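Shared Workroom at Clillmont: Frequently Asked Questions
Last revised 2019-08-30

Who can book the workroom?
Any tenant of the Clillmont building with a signed use agreement. Guests may attend but cannot hold a booking.

How are the tables set up?
Tables are covered with white paper before a booking starts. Leave the paper in place when you finish. 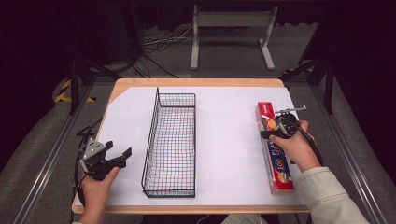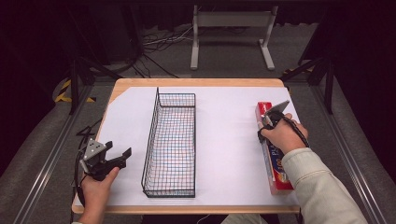

Covered work table with a black wire basket.

How long is a booking?
The standard slot is 9 hours. Two slots may be joined for a total of 18 hours, subject to approval by Mesfin Berhe. Setup and cleanup count toward the slot.

Can I use paint, glue or solvent?
Water-based paint and glue are allowed. Solvents are not - the room has no extraction fan. Spray products of any kind must be used outdoors.

What is the power limit?
Each wall circuit is rated for 15 amps. Do not connect one power strip to another. Heaters and kilns are not permitted.

Where do I collect the key?
Room 118, from Asnakech Degefa. The key is signed out to one named person and must be returned by that person.

What happens if I cancel?
Cancellations made at least nine days ahead are free of charge. After that, the full fee applies unless the slot is rebooked.

Can I store materials between bookings?
Only on the numbered shelves in the hallway. Label each item with a name and a removal date. Unlabeled items are cleared at the end of November.

Who handles billing questions?
Ye-ji Kong. Include the booking number in your message.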